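Anside extends toy lending scheme to Zeltmont

Tue 24 September

Anside, the toy library operator, has opened its second lending point at the Bayram Centre in Zeltmont. The service is open to households with children under eight and to registered childminders. Annual membership costs 33 euros and covers up to four loans at a time.

The Zeltmont stock comprises 2,219 catalogued items, divided into construction sets, puzzles, board games and outdoor play. Construction sets are the largest group and are lent by weight in sealed bags, with a contents card in each bag. The loan period is three weeks, renewable once unless another member has reserved the item.

"Bricks and blocks were the most requested category at our first site throughout January, and the opening stock reflects that," said Annick Lavoie, head of lending at Anside. "Members may return a set with parts missing. We replace the parts from spares and charge only when more than a tenth of the set has gone."
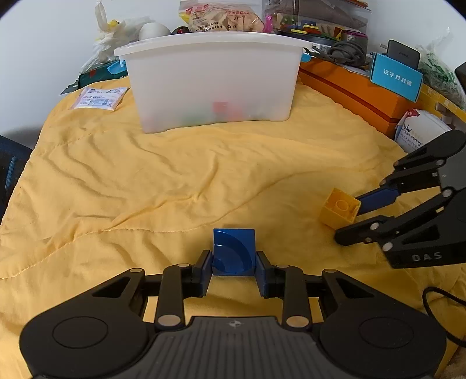
Cleaning and checking

Returned plastic items are washed at 60 degrees, dried on racks and checked for cracks and sharp edges before going back on the shelf. Items that fail the check are withdrawn - usable parts are kept as spares. Board games are wiped by hand and their pieces checked against the card.

Loans are recorded in Ciltel, the catalogue system already in use at the first site. Members can reserve items online or at the desk.

Opening hours

Wednesday to Saturday, 10.00 to 17.00. The first 100 households to join will pay no deposit.

Press contact: Orhun Yalçınkaya, Anside press office, Zeltmont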